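Home robot budget tips, quick version

Price is not the first thing. Measure first. Doorways, hall turns, the gap between counter and wall. Write it on a card, keep it in your wallet.

Arms: one or two? Two costs more, obviously, but holding a pan AND wiping it takes two. If all you want is floors cleared, one is fine.

Ask for the gripper price separately. Fitau lists spares on thier site, Yap makes you call. Budget for 3 sets of finger pads up front. They wear.

Payment plans. 36 months sounds easy, then you look at the total. Try 6 months rental first if the dealer does it. Clotau does, or did in December.

Service contract: read what counts as a "visit." Travel extra? Phone help extra? Get it in writting.

Door handles. Levers are easier than round knobs for most grippers, so price new handles before you price a fancier hand. Cheap fix, one Saturday. Also have the dealer run the door route in simulation with your floor plan, before any deposit. Lelolard does it free if you send measurments.

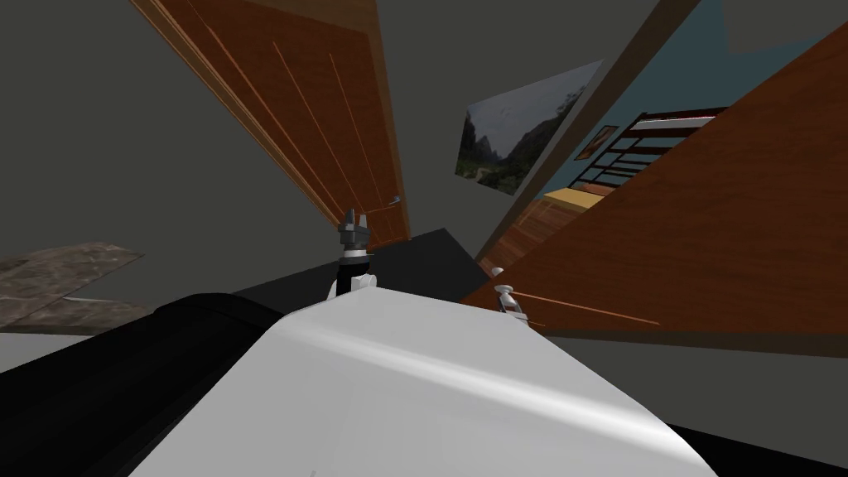

Mehwish Dhanial writes that she would put the deposit question ahead of all this: is it refundable if the thing can't get through your bedroom door? Hers wasn't. She also set aside about 3 percent of the price for handles and hinges and spent every bit of it.

OK, adding that. Refund terms go at the top of the card, over the measurements. Next, charging spots and which outlets to leave alone.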